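JASTWOOD HALL USERS GROUP
Minutes, 28 May 2021

Present: Roxana Lazăr (chair), Isla Maihi (minutes), reps from choir, playgroup, seniors lunch, Hamdan Room hirers
Apologies: garden club

1. Previous minutes
Accepted. One correction — the January hire fee was for the Hamdan Room, not the main hall.

2. Kitchen crockery

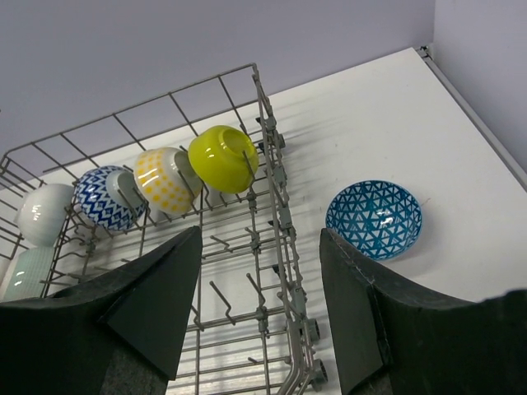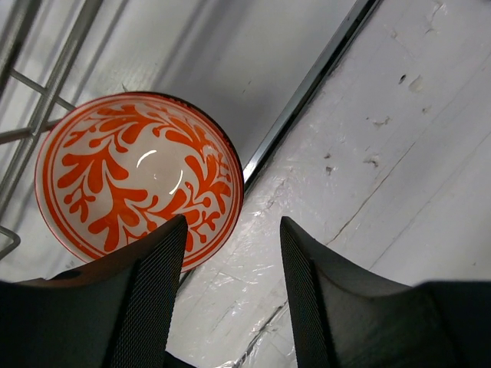 Seniors lunch want matching bowls for soup days. Playgroup happy with what's there. Agreed to leave it until the new budget. Isla to ask Domach for a price on a set of 16.

3. Roof
Leak over the stage is back. Dasteck came out, patched the flashing, invoice $667. Roxana says pay it but ask why same spot has gone twice. Choir have moved the piano to the side wall, please leave it there. Bucket stays behind the curtain for now.
Long discusion about whether to get a full quote for the whole north side. Council grant might cover part. Roxana to ring council, find out closing date.

4. Bookings
Double booking again, choir and a birthday party. Paper diary and online calender don't match. Agreed online one is the real one from now on. Diary to be kept for phone numbers only.
Hamdan Room: hirers want a later finish, 10 pm instead of 9. Neighbours on the car park side not keen. Trial for 3 months, music off by 9.30. Review after that.

5. Heating
Timer still on summer hours. Playgroup arriving to a cold hall. Isla to reset, and put instructions inside the cupboard door. Seniors asked for it on an hour earlier on lunch days — yes.

6. Keys
6 sets out, one not signed for. All groups to check what they hold and email Isla. No new sets cut till that's sorted.

7. Other business
Car park light flickering, reported. Choir concert posters can go on the front noticeboard but not the glass doors. Stacking chairs — no higher than 6 please.

Next meeting to be confirmed by email. Closed 8.40 pm.
IM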